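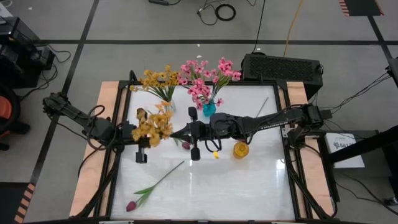 ## 4. Cleaning and resealing tiled floors

This section covers glazed and unglazed tile in grey, charcoal and sand. For natural stone, see Section 6. Read all of the steps before you open the sealer.

### 4.1 What you need

- Jollden Neutral Floor Cleaner
- Privar Penetrating Sealer
- Two flat mops, one for washing and one for rinsing
- Two buckets
- A stiff nylon grout brush
- Lint-free cloths
- Nitrile gloves and safety glasses

### 4.2 Clean the floor

1. Move chairs, mats and anything else light enough to lift. Furniture that stays in place should have its feet wrapped in plastic film.
2. Vacuum with the hard-floor head. Do not use the rotating brush.
3. Peel up old tape or labels slowly, at a low angle. Soften stubborn adhesive with warm water and a drop of dish soap.
4. Mix 2 capfuls of cleaner into half a bucket of warm water.
5. Mop in strips, starting at the wall farthest from the door. Leave the solution on the floor for five minutes.
6. Scrub the grout lines by hand.
7. Rinse twice with clean water. Change the water when it turns cloudy.
8. Leave the floor to dry overnight with a window open.

**Caution:** Never mix the cleaner with bleach or vinegar. Vinegar will also etch cement grout.

### 4.3 Test the surface

1. Put a few drops of water on a tile in an out-of-the-way corner and wait ten minutes.
2. If the water beads, the tile does not need sealer. Seal the grout only.
3. If the tile darkens, it is absorbing water and should be sealed.

**Note:** Floors previously treated with Narnus wax must be stripped first. Sealer applied over wax stays tacky and has to be removed.

### 4.4 Apply the sealer

1. Shake the can and pour a small amount into a tray.
2. Wipe on a thin, even coat with a cloth. Work in areas no larger than you can comfortably reach.
3. Wipe off the excess before it dries.
4. Wait two hours, then repeat the water test. Apply a second coat if the tile still darkens.
5. Keep people and pets off the floor until the next morning.

An 800 mL can covers an average kitchen. Textured tile uses more.

**Caution:** Sealer-soaked cloths can catch fire. Lay them flat outdoors to dry before you put them in the garbage.

### 4.5 Routine care

Sweep daily in busy areas and damp-mop weekly. Repeat the water test each July and reseal where needed. Replace felt pads under chair legs when they look flattened or gritty.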